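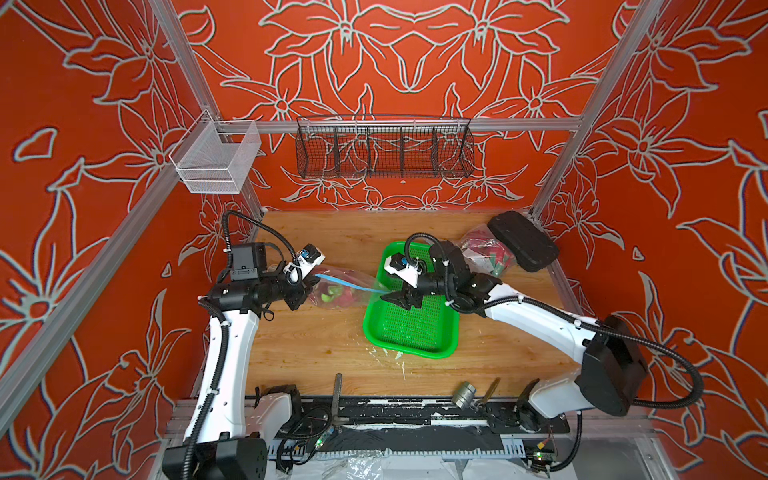 Week 6 - Repeat Patterns in Printed Cloth and Wallpaper

3 min read

Notes: Thandeka Kekana, updated 05/08/2021

Repeat = smallest piece of the design that tiles to make the whole. Measure it first, always. Wallpaper on the sample table is 20 inches, the curtain cloth 30.

Types to know:
- straight (block) - rows line up side to side
- half drop - each column slides down by half. Hides the seams, wastes more paper
- mirror - flipped on a center line. Formal, heavy. Faces appear where you dont want them
- tossed - no clear up or down, good for clothing

Scale. Big flowers need big walls. Cut into a large motif and the eye goes straight to the cut. Tiedemann reading has a good chapter on this, skip the part on dyes. 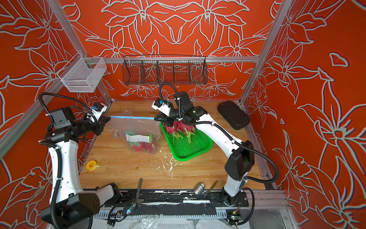
Large floral, white outline on orange-red. Back panel symmetrical.

Outline work: one color plus ground is cheap to print, and small registration slips dont show. Line weight has to survive scaling - check yours at 100 percent before you send anyting out.

For June: bring one half drop, on paper, inked. Label the repeat size on the back. Swatch book 3932 stays in the room, please.

Questions: see Thandeka after class | © Pumotport Textile Program | Back to top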